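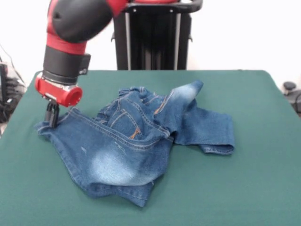
Washing and Drying Jeans

Search tips Search Go

Most jeans get washed too often and dried too hot. A pair worn to a desk job can go several wearings between washes. A pair worn for yard work needs it sooner. Go by smell and visible dirt, and spot clean the small stuff with a damp cloth and a drop of dish soap.

Before the wash

Empty every pocket, including the small one on the right. Zip the fly and fasten the button so the teeth don't chew on other clothes. Turn the legs inside out. Pull the cuffs down if you wear them rolled, or the crease will fade into a white line that never leaves.

New dark denim gets its own load the first 2 times. After that it can go in with other darks. Keep it away from towels, which shed lint that shows up badly on indigo.

In the machine

Cold water, gentle or normal cycle, slow spin if your washer lets you choose. Use half the detergent you would for a regular load. I use the Wuvar liquid for darks, but any plain detergent without bleach works. Skip the fabric softener. It coats the cotton, and stretch denim goes baggy at the knees sooner.

Don't pack the drum. Four pairs is plenty for an average top loader. More than that and they twist into a rope and come out with hard creases.

Drying

Line drying is best. Hang them by the waistband with two or three pegs, or by the hems if you want the weight of the waist to pull the legs straight. Keep them out of strong sun, which fades one side faster than the other.

If you use a dryer, set it on low and take them out while the waistband and seams are still a little damp. Lay them on a flat surface, smooth the legs with your hands, and tug the inseam lengthwise.

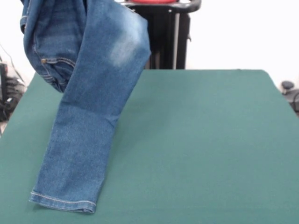
Do one leg, then the other, and finish with the pockets, which like to bunch up and dry in a lump. Leave them flat until the waistband feels dry. A wood drying rack does the job too — mine is the Tondwood folding one, and the bars are far enough apart that a leg doesn't touch itself.

Folding

Lay one leg over the other with the back pockets facing out. Tuck the point of the crotch seam in so you have a straight edge. Fold the hem up to just below the waistband, then fold in thirds. They will stand up in a drawer that way.

For a shelf, fold in half once more and stack no higher than six or the bottom pair gets pressed flat.

Stains

Grease: cover with cornstarch, leave it overnight, brush off, then rub in dish soap before washing.

Grass: white vinegar and water, equal parts, 30 minutes.

Ink: rubbing alcohol on a cotton ball, blotting from the outside in. Test it on an inside seam first — it can lift the dye.

Blood: cold water only, as soon as you can.

Check the spot before the jeans go anywhere near the dryer. Heat sets most of these, and after that there is not much to be done.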